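Tollberg Pass Trail: Frequently Asked Questions

Do I need a permit?
Day hikers do not. Anyone sleeping out needs an overnight permit, sold at the Norside ranger station from 8 a.m. Permits are good for up to 3 nights.

How high is the pass?
3,716 feet. You gain 1,551 feet from the Norside trailhead, most of it after the second footbridge.

How heavy should my pack be?
Keep it under a quarter of your body weight if you can. Weigh it at home with food and water inside. People often forget the water.
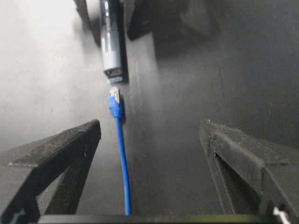

Two black gripper fingers and a thin blue cable.

Is there water on the trail?
Yes, at both footbridges and at Harahap Camp. Treat all of it. The stream below the pass is usually dry by August, so fill up at camp before you climb.

Where can I camp?
Harahap Camp and Fuvness Meadow. Harahap has flat tent pads and a pit toilet. Fuvness is quieter but gets a lot of wind. Camping on the pass itself is not allowed.

Can I bring my dog?
Dogs are fine on a leash as far as Harahap Camp. They are not permitted above it.
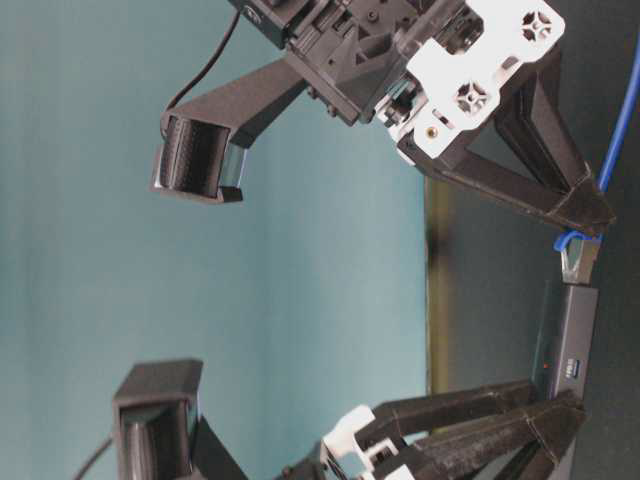 Gripper assembly with a white mounting plate.

When does the snow clear?
In most years the north side is open by late June. Call the station before you come if you are planning an earlier trip.

Are fires allowed?
No. Bring a stove. Canister and liquid fuel stoves are both okay.

Is there a shuttle back to the trailhead?
Larasati Krishnan runs a van from the Fuvness side at 4 p.m., July through September. Reserve a seat at the station. If you miss the van, the road back is long and has no shoulder.

Who do I contact about lost gear?
Ask for Chang-ho Hyun at the front desk. Found items are kept until the end of October.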